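Abstract Full Text Figures Supplement References Cite Previous Section Next Section

4. Putting Away Slim Tools

4.1 Why this chore

Of all the chores in the Stendum set, putting away brushes and pens is the one we most looked forward to running. Folding towels has a large literature, and so does loading a dishwasher. Picking up after a drawing session is a job that almost every home, classroom and paint shop has to do daily, and it has had very little attention. It is also harder than it looks. A brush handle is thin, round and often tapered, so it rolls. It lies so close to the table that a fingertip has to arrive within a few millimeters of the wood without pressing into it. Once lifted, it has to be turned from lying down to standing up and passed through an opening that may already be full of other handles.

People do all of this without looking. They sweep a few handles together with one hand, tap the ends level and drop the bundle in a cup. We wanted to know how much of that a pair of low-cost arms could manage with a policy learned from demonstrations, and we can report that the answer is a good deal more than we expected when we wrote the plan for this study.

Readers should keep in mind that the chore was chosen before we had any results from it. The Stendum rules ask each site to name its chores in advance and to run all of them to the end, including the ones that go badly (see Section 5 on bed making, which went badly).

4.2 Station and objects

The station is a wooden tabletop shared by two arms, which reach in toward each other from opposite sides. Each arm carries a two-finger gripper. The controller was the Rusetti stack described in Section 3, with no change to its settings between chores. Both arms can reach the middle of the table, and only one can comfortably reach each end, so a tool that has rolled to the far side has to be handed over or pushed back before it can be put away by the other arm.

We kept ordinary things on the table while the arms worked. A desk lamp stayed out during the trials, because a real desk has one and because its jointed arm takes up exactly the airspace that a careless elbow wants to use. We moved it between blocks of trials and never told the policy where it had gone. Daylight from the windows was left alone too. On a bright afternoon the pale wood throws back strong reflections, and a silvery ferrule lying across one of those bright patches is a hard thing for any vision system to find.

The tools themselves came from a shared bin: artist's brushes with round and fanned heads, ballpoint pens, and markers of several lengths. We did not paint them, tape them or mark them in any way. Before each trial an operator dropped a handful from a low height and left them where they landed, except that anything that rolled off the table was put back near the edge. Some landed crossed, and those were kept. Figure 2 gives an idea of the work.
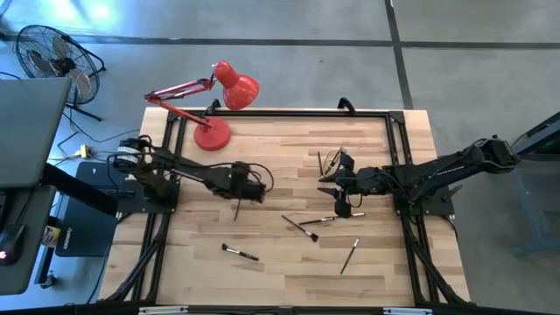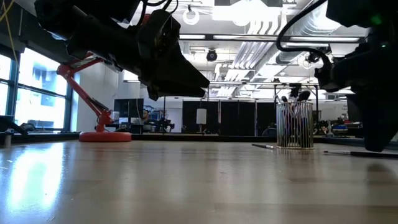 Figure 2. The two-arm tabletop with the red desk lamp in place. First view: slim brushes lying on the wood between the arms. Second view: a metal mesh cup holding pens and markers, with a single pen lying to its left and another dark pen or marker under the gripper at right.

4.3 What counts as done

We scored a trial as complete when every tool from the drop was standing in the cup, the cup was upright, and both arms had gone back to rest. A tool leaning on the rim from the outside was scored as a miss. Brushes could go in with either end up. We argued over that rule for a long time, and the painters we spoke to had strong feelings about it, but a policy that learned to sort out which end was which would have been answering a different question. We come back to it in Section 4.6.

An operator could stop a trial at any time for safety. A stopped trial was scored as a miss, with no second try. The arms were allowed as many attempts at each tool as the time limit permitted, and we think this is the fair way to score a household chore. A person who fumbles a pen and picks it up again has still put the pen away.

4.4 Results

Across all chores and both sites we ran 452 trials, and 119 of these were of the tool chore. The arms completed 110 of the 119. We had hoped for half!

The nine misses are worth going through, since they fall into just a few kinds. Most came from crossed handles, where lifting one brush levered the other up and flicked it out of reach. In a smaller group the gripper closed on a marker cap, the cap came off, and the policy carried on quite happily with the cap alone. It then stood the cap in the cup and returned to rest, having treated the job as finished while the marker was still lying on the table. One miss was a stop by the operator, when a forearm came too close to the lamp for comfort.

The two sites did not differ in any way we could pin down. Ilstead had the better light and Bragança had the flatter table, and we had expected the table to matter more. A slight tilt at Ilstead sent round pens drifting toward one corner, and within the first few blocks the policy was already showing a habit we had not noticed in the demonstrations: it went for round pens first and left the fanned brushes, which stay put, for last. On going back through the recordings we found that one of our operators had been doing the same thing all along.

4.5 How the arms pick up a handle

The most encouraging behavior is in the pick itself. Early versions came straight down and tried to close on the handle where it lay. This worked on thick markers and failed on anything thin, since the fingertips met the wood before they met the brush. The version reported here comes in at a slant, lets the lower finger slide along the table, and nudges the handle until it rides up onto the fingertip. Then the gripper closes. It is a lovely thing to watch, and very close to what a person does with a thumbnail when picking up a coin.

Handing over from one arm to the other was less common than we had planned for. We collected plenty of demonstrations of it, expecting long brushes to need both arms, with one holding the tip while the other took a fresh grip lower down. In practice the policy preferred to put a badly held brush back on the table and grip it again in a better place. It loses a few seconds that way and drops far less. We have stopped treating this as a fault. Anyone with full use of both hands may find it slow, but the cup fills up.

Standing the tools in the cup gave us less trouble than the literature had led us to fear. An empty cup is easy. A nearly full one is harder, and in those trials the arm would often touch the handle to the bundle, back off, shift sideways and try again. Where the cup started to slide, the second arm sometimes came in and rested a finger against it. Very few of our demonstrations included that move, and we would like to understand better where it comes from.

4.6 Can machines do this chore yet?

For the chore as we defined it, on these tables and with these tools, we are comfortable saying yes. Three limits should travel with that answer.

The first is speed. A person clears the same handful in the time it takes the arms to put away their first brush. That matters very little in a classroom after everyone has gone home and a great deal on a shop floor where the next job is waiting for the bench.

The second is care for the tools. A good brush should be stored with its head up, and a wet one should be rinsed and reshaped before it goes anywhere near a cup. Our rules ignored both points. Telling head from handle end looks well within reach for the vision system we already have. Rinsing is a separate chore and a wonderfully messy one, and the Ilstead group has started collecting demonstrations for it.

The third is knowing when the job is done. The marker cap misses show a policy that can act well and still have no firm idea of what it has achieved. A simple check at the end, in which the arms clear the view and the system looks over the table once more, would have caught every one of those cases. We left it out to keep the controller the same across chores, and it will be added in the next round, starting in May at Bragança with a deeper cup and a wider mix of handles.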